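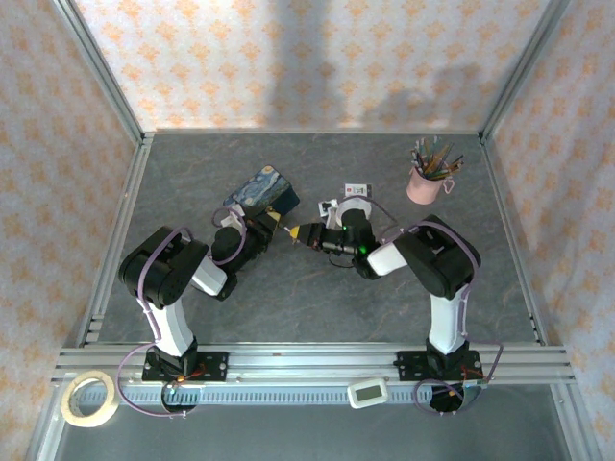

Orange diamonds and flowers on three sides.

The wallpaper was Charito Cabanatuan's idea, and for eleven years she had denied it.

"Efren picked it," she told anyone who came up to the apartment above the shop, and Efren, who had picked exactly one thing in his married life and was still hearing about the car, let it stand. He had learned that a man can live quite well inside a false account of himself, provided the meals are regular.

Then the building was sold to Clive Ashworth, and Clive Ashworth wanted to see the lease.

The lease was in the notebook. This had seemed sensible at the time. The previous landlord, old Dekker, distrusted lawyers and wrote everything down by hand, and one September evening he and Efren had agreed on the terms over a bottle of something from Allach that tasted of pine needles and regret. Efren wrote, Dekker signed, Charito witnessed. The rent would be 1195 a month and would stay there for as long as the Cabanatuans kept the place "in good taste." Dekker had insisted on the phrase. He couldn't be talked out of it, and by the bottom of the bottle no one was trying.

"Good taste," said Ashworth, standing in the hallway with his coat on. He was a tall man who looked at ceilings as if they owed him money. "And who decides that?"

"It doesn't say," said Efren.

"May I see it?"

Efren said of course he could, tomorrow, and shut the door, and went to find his wife.

"Where's the notebook?"

"Which notebook?"

"The notebook, Charito. The one we live in."

She thought she had lent it to Jayanthi Bangera downstairs, who needed something to press flowers in. Jayanthi, reached by telephone, said she had given it back before Easter, with the flowers still in it as a thank-you, and had always wondered why nobody mentioned them. That left the closet, the other closet, and Rommel.

Rommel Tiongson was Charito's nephew. He had come for two weeks and was now in his second year. He sold a cleaning product called Velex, or at any rate he owned 30 cases of it, and they stood in the hallway closet in front of everything the family had ever wanted to find again.

"I could move them," Rommel said, from the couch.

"You could," said Efren.

They all waited to see if he would. 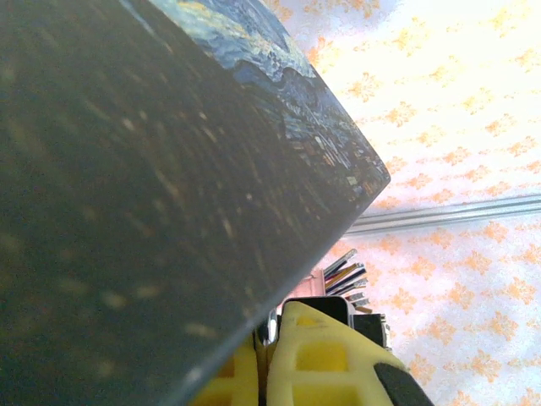
By midnight they had turned up a waffle iron, a christening shoe, a letter from the gas company beginning "We regret" and a phone number on a napkin that made Charito go quiet and then very busy. At half past, Efren sat down on a case of Velex and announced that they would have to move to Mornilano and live with his sister.

"Your sister has one bathroom," said Charito.

"She has a view."

"Of her neighbor's bathroom."

It was Rommel who found it, to the lasting annoyance of everyone. He had been using it to level the couch. He lifted the corner, slid the thing out and handed it over, and from then on he watched television at a slight angle and considered himself the injured party.

Ashworth came back at ten the next morning. He read the page twice. A pressed violet fell out onto his shoe, and he looked at it for some time.

"In good taste," he said again, and raised his head, and for the first time took in the living room walls.

Efren saw it coming. He saw the man's eyes travel along the orange, up to the corner and down again. He thought of 167 boxes to pack and his sister's bathroom, and he opened his mouth to say that it was his own fault, he had picked it, he had always been weak with color.

"I did that," said Charito. "I chose it. I'd choose it again."

There was a silence. Down in the street a truck backed up, beeping.

"My mother had this paper," said Clive Ashworth. "In the dining room. We weren't allowed to touch it." He put out one finger, glanced at Charito, and took it back. "Where on earth did you find it?"

She told him. It took most of an hour, with coffee, and in her version Efren had been against it from the beginning.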